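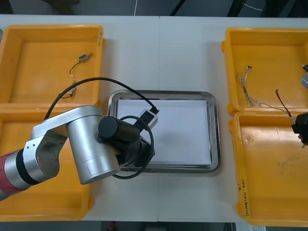 # Sorting day at the parts table

I've been putting off the electronics drawer since February, and my excuse was always that I didn't have enough bins. Well, now I do! Four of the yellow-orange ones, two on each side of the white table, with the steel tray in the middle. Everything goes through the tray first and gets a bin after that. It's Teresa Frade's system and I've stolen it completely (she sorts buttons, but it works just as well for connectors).

My own rules are pretty loose. Cables and plugs go upper left. Boards get looked at one by one. Anything I can't name goes in an envelope for Leonor Quintela, who has a much better memory for this stuff than I do and usually writes back the same evening with a part name and a mild scolding.

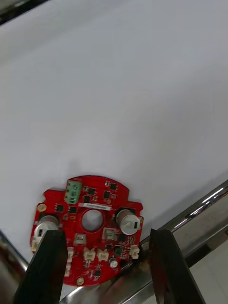 I have a real soft spot for round boards. Red with a green screw terminal at the top, a big hole through the middle, little black chips all over - I'd hang one on the wall if Aníbal would let me! The white label on this one was no help at all, so it's going in Leonor's envelope with a question mark. If you collect boards too, my advice is to put them down flat on something plain and white before you decide anything. I've mixed up lookalikes more than once by going through them in a pile.

The short cables are the part I like least. They hook onto each other and curl up whichever way they want, and I always end up with one I swear I've already put away.

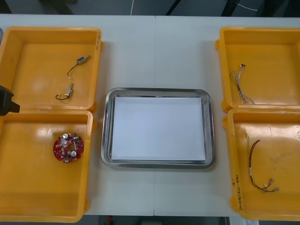 So two to a bin is fine by me for the small ones with wire leads, as long as they lie apart and I can see both ends. I tried twist ties last time and spent longer undoing them than I'd saved. Beatriz Rebelo uses old envelopes and a pencil, and I might go that way for the tiny connectors.

Next up is the drawer under the window, which has over 400 screws in it and no order whatsoever. If anyone has spare trays with low walls, drop me a line - I'll happily trade for connectors.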